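Gallery: Mixed-goods packing at Mondivstead

Mondivstead takes in returned household goods, checks them and packs them again for resale. The goods come in all shapes, so for years every box was packed by hand. Since October part of the shift has gone to work with hand-held grippers, in preparation for the two Sandeck arms planned for the end of the line.

The person holds the gripper and does the job they would otherwise do with their fingers. They reach into a box, close on an item, lift it and set it down somewhere else. The recordings are then used to train the arms. Each packer on the project does 200 recordings a week and spends the rest of the time on normal orders. The target for the first stage is 1,000 recordings for small appliances and 750 for soft goods and toys.

Packers were asked before the start what they wanted to know. Most questions were about hours, pay and who decides when an arm goes live. The hours stay the same. Recording is paid at the packing rate plus the training supplement. The shift lead decides when an arm goes live, and the shift lead can also switch it off.

The work itself is slower than packing. A gripper has two fingers and they only open so far, so people have had to learn where to take hold of things. Idris Rowlands, who has packed small appliances for most of his time here, keeps a notebook of which items go wrong and at what point. Rounded plastic housings slip. Plush toys are easy to pick up and hard to place neatly. Flat items lying on the bottom of a box are the worst, and several people now push them against a wall first to get a finger under the rim.

Wrists were a problem early on. The first grippers were stiff, and after a full morning people felt it. Recording blocks are shorter now, with ordinary packing in between, and the tables have been raised. The Dostby software that sorts the recordings used to reject a lot of them with no reason given. It now shows a short message, and the packer can decide to redo the move or leave it.

What changes most is who gets asked. Questions about how a box should be filled used to go to the office. They go to the tables now — the people there know which items can lie on top of which. Two packers have started training to run the arms, and there will be another round of places once the Sandeck units are in. Anyone on the packing shift can apply.

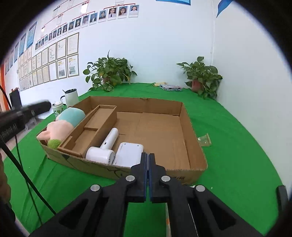
Ffion Samuel
Packing shift lead, Mondivstead
15/12/2023

Gripper at the near wall of an open box on the green table. The hair dryer and a flat white item lie next to the cardboard tray, with the plush toy wedged in on the other side.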